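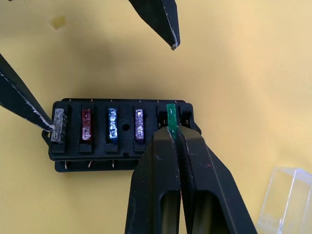 A green blade fuse between the gripper fingers at Tridberg's test bench in Pravulham.

WORKSHOP & STANDARDS

212 shares | 14 comments

Pulling a fuse takes a person a second or two and very little thought. Writing down how a robot should do it has taken the Tridberg bench in Pravulham most of a year, and the result is a five-page set of working rules known as the Valtness code.

The code covers small handling jobs done by two arms at one table: fuses, plugs, clips, caps. It began in August as a list of complaints. Different shifts were running the same task in different ways, and the records could not be compared. One shift called a fuse seated when the fingers let go of it. Another wanted it pushed down and checked by eye. Of 3432 attempts logged before the code, 808 had to be thrown out over that one word.

So the first page is definitions. "Seated" now means fully down and level with a reference fuse in the same block. "Partly seated" is a result in its own right and gets written down as such. Before the code it was usually entered as a pass, or as a fail if it was late in the day.

The second page deals with force. Blade fuses have thin plastic bodies, and a gripper that squeezes a little too hard will mark them long before it breaks them. The code sets a limit for each type of part and asks that any part with a visible mark be taken out of use. Fingers are treated the same way. Scuffs and pale wear along the edges are allowed, but they must be noted at the start of a session, and a finger is changed when the wear reaches the gripping face.

Page three is the one people argue about. It says that when both arms have hold of the same part, one must be named as the holding arm and the other as the working arm, and they may not swap until the part has been put down. The Song trials, which the bench ran over roughly 3030 attempts, went a good deal slower under this rule. They also damaged fewer connectors, and the rule stayed in.

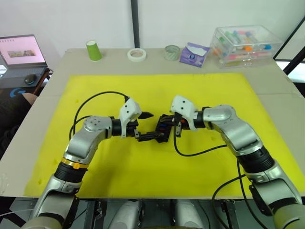
What goes on the table

The fourth page is housekeeping. The mat should be plain and in one colour, fixed flat, and replaced when stains start to confuse the cameras. Anything not needed for the task goes beyond the far edge of the mat. Cables need enough slack for the full reach of the arm - tight ones pull on the wrist and spoil the force readings.

Anyone sitting near the table has to be able to reach the stop button without standing up.

The last page is a blank form for changes. Anyone who runs a session can fill one in, and the bench tries each suggestion on a single task before it goes into the text. Two are on trial now. One would add a separate limit for pushing down, and the other would change the wording on mats so that it covers trays as well.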